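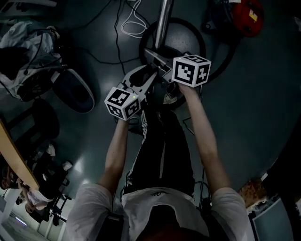 How often should the pole of the stand be tightened?
Once after the first assembly, again after 2 weeks, and then each time the stand has been moved to another room.

Search this manual Enter a word Go

Rarance Pole Stand, Section 3: Pole and Round Base
January. Text by Hildegard Kasten, checked by Nele Brinkmann

This section is valid for the model 317 only. For the older stand with square foot, please see the separate sheet.

1. Put the base on a level floor with the rim downwards. Wipe away sand and small stones before.
2. Hold the pole upright over the middle of the base and set it into the opening. It must go in without force.
3. Turn the pole clockwise by hand until it stops.
4. Go down on your knees and look at the place where the pole meets the base. There should be no gap.
5. Tighten the screw at the underside with the key from the small bag. For this you must lay the stand carefully on its side, on a blanket.
6. Set the stand up again and push lightly against the pole at the height of your hip.

Note: A very small movement at the top of the pole is normal. A clicking noise is not, in this case repeat step 5.

Caution: Never roll the base on its edge over tiles. Carry it with both hands and keep the fingers away from the underside when you put it down.

Spare key: order number 3643, from our shop in Tetville.

Related sections
Cleaning the Metal Pole
Fitting the Pacheco Table Top
Floor Protection Ring Prandon
What Is in the Small Bag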